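Gridasville Makers forum > Builds > Arms and grippers
Thread: wrist cam view, tip keeps leaving marks??

gantrygoblin
2/17/26
Right so the arm is finally up on the bench at the shared workshop. Stetsiuk controller, second hand, wrist cam bolted on above the gripper. Rubber bellows over the end, metal tip poking out the bottom. Plan is it goes down, touches the part, stops, backs off. Simple.

Except it doesn't stop when I want it to. Overshoots on nearly every touch. Contact switch feels fine by hand, clicks fine, reads fine on the meter. Put it on the arm and it's late. Grabbed one off the wrist cam with the tip down on the blue panel.
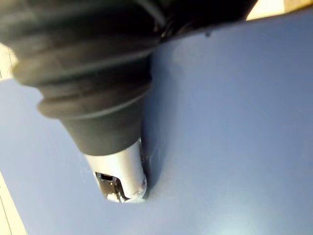
Tip down on the blue, wrist cam view. Scuffs are just right of the tip.

Approach speed is 377 in whatever units Stetsiuk think they're using, manual doesnt say. Default was 1,000 which was terrifying. Any ideas before I start chopping the firmware about?

mothballed_lathe
Slow down. 377 of anything is too fast for a touch-off. Two stage approach, quick till you're near, then crawl. Been doing it that way for years on the mill probe.

gantrygoblin
Tried slower. Late at the slow speed as well, just less violent. So it's not only speed.

pennyfarthing_pete
It's the bellows. Rubber folds like that push back when they squash, and they don't push back the same every time. You're calibrating against a spring you didn't ask for. Take it off and try again, five minute job.

mothballed_lathe
Don't take it off, it's there to keep muck out. That window in the side of the tip is wide open as it is, you can see the gubbins through it. One bit of swarf in there and you're buying another.

pennyfarthing_pete
For a TEST. Then put it back on. Nobody's milling steel next to it.

mothballed_lathe
You haven't seen our workshop.

C. Sawatzky
Had the same head on my Cerkora kit at home. Not saying yours is the same inside, but on mine the delay was all debounce in the controller. It waits for a steady signal before it believes the switch. Dropped it from the default to 3 and the overshoot went. Look under inputs, then filter. Might be called something daft.

gantrygoblin
Oh thats interesting. Will look tonight. Didn't know there was a filter menu.

pennyfarthing_pete
Debounce wouldn't give you different overshoot each go though. Did you say it varies?

gantrygoblin
Didn't say but yes. Some are barely a kiss, some properly lean on it.

pennyfarthing_pete
Bellows then.

C. Sawatzky
Or a noisy line. Filter restarts every time it sees a blip, so the delay wanders. Is the switch wire run next to the motor cable?

gantrygoblin
...yes. Same cable tie.

C. Sawatzky
Well.

zlatko_d
Angle also. In your picture the tip is coming in on a slant, not square. And is that blue surface flat? Looks to me like it curves away a bit. Round end on a slope will slide before it presses, could be your scratches right there. Try it square on something flat first, scrap of ply or whatever.
Zlatko Dimitrov, Prakville

mothballed_lathe
Good shout on the angle. Still say slow down.

gantrygoblin
OK so list for tonight. Wire moved away from motor. Filter to 3. Square approach on flat scrap. Bellows stays on till I've done those, then off if still rubbish. One at a time before anyone shouts.

gantrygoblin
Update. Moved the wire, changed nothing else. Much more consistant, still late but late by the same amount every go. Filter was under "advanced, sensing" of course it was. Set to 3, now it stops where I'd call it good on flat ply, coming in square.

Not tried it on the slope again yet. Fold of the bellows does catch a bit at full tilt so Pete might get his turn.

pennyfarthing_pete
I'll wait.

zlatko_d
Put the tip values up when you do the slope please, I have the same job to do on mine in August and would rather copy.

gantrygoblin
Will do. Anyone got a spare 2 metre length of screened cable before I order some?

mothballed_lathe
Blue drawer under the pillar drill, help yourself.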